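# Fitden laundry moves to one hanger pattern for coat check and uniform store

Fitden has replaced the mixed hangers in its coat check and uniform store with a single plastic pattern. The changeover was finished in February. Wire hangers from the dry cleaner, wooden hangers left over from the old cloakroom and clip hangers without grips are no longer accepted on either rail.

The decision follows a trial run by Marianna Michalski, who manages garment handling at the site. Two patterns were tested side by side on the same rails, with the same stock: work trousers, knit tops, lined jackets and the long aprons used in the kitchen. The patterns were supplied by Ullex and Haque. The Haque pattern was chosen.

The main complaint before the change was slipping. Knit tops with wide necks came off the smooth hangers when the rail was pushed, and trousers folded over a bare bar worked their way to one side and dropped. Garments found on the floor had to be sorted out and sent back through the wash, whether or not they were marked. Michalski's trial notes list slipping as the first item to be fixed, with rail space second and hook strength third.

The selected hanger is a beige molded plastic type with a metal wire hook. Ribbed and textured grip strips run along the bars, and the bars carry molded notches for straps. The body is open, with crossbars between the outer bars, and it takes up little width when seen edge-on.

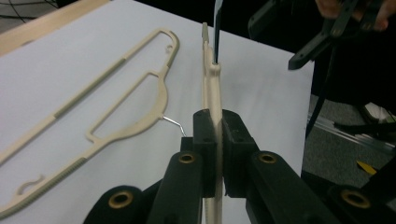 *Beige plastic hangers, one lying flat with its wire hook and grip strips in view, the other upright on its edge.*

Rail space was measured with the uniform store fully stocked. The old mix could not be spaced evenly. The wooden hangers were thick at the shoulder, the wire ones were thin, and the hooks sat at different heights, so hems did not line up and short garments were hidden behind long ones. With one pattern the hems fall at the same level for each size, and the size dividers can be read from the aisle.

Muthu Amin, who looks after the rails and fittings, checked the hooks against the existing tube. "The old hooks came in several bends, and some of them scraped the coating off the rail," Amin said. "We needed a hook that seats on the tube and slides without catching. After that it was a matter of getting the old ones out of the building."

Amin also changed the rail layout. The uniform store now has nine sections, each holding one garment type. Trousers are on the lower rails and jackets on the upper rails. Aprons hang at the end nearest the kitchen door, where there is clear height to the floor. Two sections are kept free for garments coming back from repair.

Staff have been asked to follow a short set of handling rules, posted at the end of each rail:

- Hang trousers folded over the lower bar, crease to crease.
- Put apron and top straps in the notches. Do not loop them over the hook.
- Face all hooks toward the wall.
- Lift a garment off by the hanger, not by the collar.
- Return empty hangers to the bin at the sorting table, laid flat and all the same way around.
- Take out any hanger with a cracked bar or a loose hook and place it in the reject box.

The last rule has been applied to new stock as well. Each carton is opened on the sorting table and the hangers are looked over before they go to the rails. The points checked are the seat of the hook, the edges of the notches and the full length of the grip strips. A hanger with a rough edge is set aside, as the knit tops snag easily.

Heavy winter coats are the one exception to the new pattern. Lined coats left at the coat check overnight go on broad-shouldered hangers, which are kept on a separate rail behind the counter. Michalski said the plastic pattern held these coats during the trial, but the shoulders lost their shape when the coats were left for longer periods.

The usable wooden hangers have been passed to Histetti, the costume workshop next door, which asked for them for its fitting room. The wire hangers were bundled and returned to the dry cleaner. Clip hangers are still being sorted. Those with sound springs will be stored for skirts, and the rest will be scrapped.

Guests using the coat check will see no change at the counter. Numbered tags hang from the neck of the hook as before, with the matching half given to the guest. Staff who find an old-type hanger on either rail should leave it in the reject box beside the sorting table, where Amin empties it at the end of the late shift.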